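# Who Keeps the House When There Was No Wedding

Couples who live together for years without marrying often assume the law will treat them as if they had. In most states it won't. When they split, there is no divorce to file and no family court judge dividing what they built up. There is the deed, the lease, the bank statements and whatever the two of them wrote down.

Ornholm is a town where this comes up a lot. Houses there are often bought by one partner with good credit while the other pays for groceries, repairs and the electric bill. After ten years both feel they own the place. On paper, one does.

A case that ended in February shows how it can go. The couple had lived on Wendar Street through most of their relationship. Only one name was on the deed. The other partner had paid $500 a month into the owner's checking account, and the memo line on nearly every transfer said "house." The owner called it rent. The partner called it a share of the mortgage.

The judge looked for an agreement, spoken or written, and found 3 text messages that mentioned "our equity." That was enough to send the parties back to negotiate, and they settled. The partner received less than a half share and paid a large part of it to lawyers.

**What a cohabitation agreement covers**

Haddad, a small family law firm on the edge of town, drafts these agreements for a flat fee of $507. The usual version runs a few pages. It says who owns the home, what each person's payments count toward, and what happens to the home if one moves out. It can also cover debts, pets and furniture.

Both people should have their own lawyer read it before signing. An agreement signed the night before a move, with one lawyer for both sides, is easier to attack later.

Some things can't be settled this way. Child support is set by the court under state guidelines, and parents can't sign it away. Inheritance needs a will. Without one, an unmarried partner in most states gets nothing, however long the two lived together.

**The small stuff**

Household goods cause more fights than their value would suggest. A table, a set of pots, a couch from Dultatetti bought on one person's card and paid back in cash — courts have little patience for these. Mediators suggest a plain list, updated once a year and kept with the lease or deed.
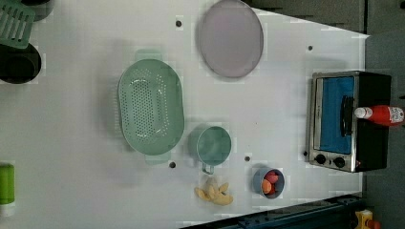
*A black pot and a green dish rack. Kitchen items can go on the list too.*

Couples who already share a home can still sign an agreement. It should state the date it takes effect and say whether it reaches back to earlier payments. Transfers should carry a clear label from then on, and both partners should keep copies.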